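Site visit: Vollwood assembly and repair shop, Drorenov

Nov 12, 2025

The Vollwood shop occupies the ground floor of a former print works on the north side of Drorenov. Visits run in small groups and last most of a morning. Ours covered goods-in, the stand line, the cable bench and the small-parts area, in that order. Safety glasses are issued at the door. Bags stay in the lockers.

Goods-in is a single bay with a roller door and a floor scale. Tubing arrives in bundles and is cut on site. Bases come in already coated from Noiphan, stacked face to face with paper between them. Each stack is checked for flatness on a granite plate, and a base that rocks goes back on the next truck. The reject shelf held a few on the day, tagged with the batch and the initials of the inspector. Coating defects are handled separately and are sold as seconds if the thread is sound.

The stand line is where most of the floor space goes. Shafts are cut to length, deburred, threaded at both ends and washed. The desktop model takes a short shaft and the floor model a telescoping pair. Output is 700 stands a week across both, with the desktop version taking the larger share since April. Threading is done dry on one machine and with oil on the other - the shop is comparing tool wear and has not settled on either. The dry machine is noticeably louder. Chips from both go into the same bin, which the line lead would like to change.

Assembly is by hand. The shaft is run into the base finger tight, then set with a torque driver. The clip goes on last. Every stand gets a side load on the test post, held for 16 seconds, and is rejected if the shaft turns or the base lifts. I tried the driver on two stands. The first clicked early because I had it at an angle.

The cable bench seats four. Cables are cut, stripped, soldered and tested for continuity, then coiled over-under and tied. The coiling is taught on the first day and corrected for several weeks after that. Reels are mounted under the bench on a common rod, with the lightest gauges nearest the operator. Solder fume extraction is by flexible arm, one per seat, and the airflow is logged each morning on a sheet by the door.

Small parts was the last stop and the one I had come for. Clips, pads and short rods are bought from Dramik in mixed cartons and sorted on site into bins. There are 32 bins on the rack, labeled on the front lip and again on the inside, so a bin that has been pulled out can still be matched to its slot. Refill is by weight. A bin is topped up when it drops below the line, and the carton number is written on the card.

Sorting is done on a flat surface under even light. Black parts on a dark bench were the main source of mis-sorts, and the shop moved to pale surfaces for that reason. The reported error rate fell afterward, although the bin labels were changed in the same month, so the cause is hard to separate.

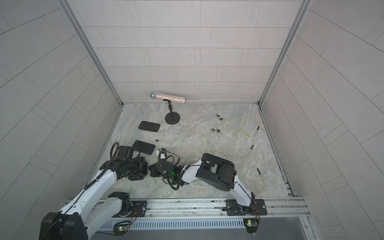 Desktop stand with glitter-finish microphone, black pads, clips and short rod pieces on a light gray surface.

Clips are the slowest item to sort. They hook together in the carton and have to be teased apart before they can be graded by opening. The rods are quicker, being checked against a slot gauge for length. Pads are looked over on both faces and stacked flat. Packing is at the far end of the same room: one stand per box, parts in a paper envelope, envelope under the base.

Practical notes. Parking is limited to 21 spaces and fills early. The rear entrance has a ramp and the front has steps. The noise level on the stand line calls for ear protection, supplied on request. There is no canteen, only a vending machine by the lockers. Requests for the next round of visits go through the Vollwood front desk, with group size and preferred morning.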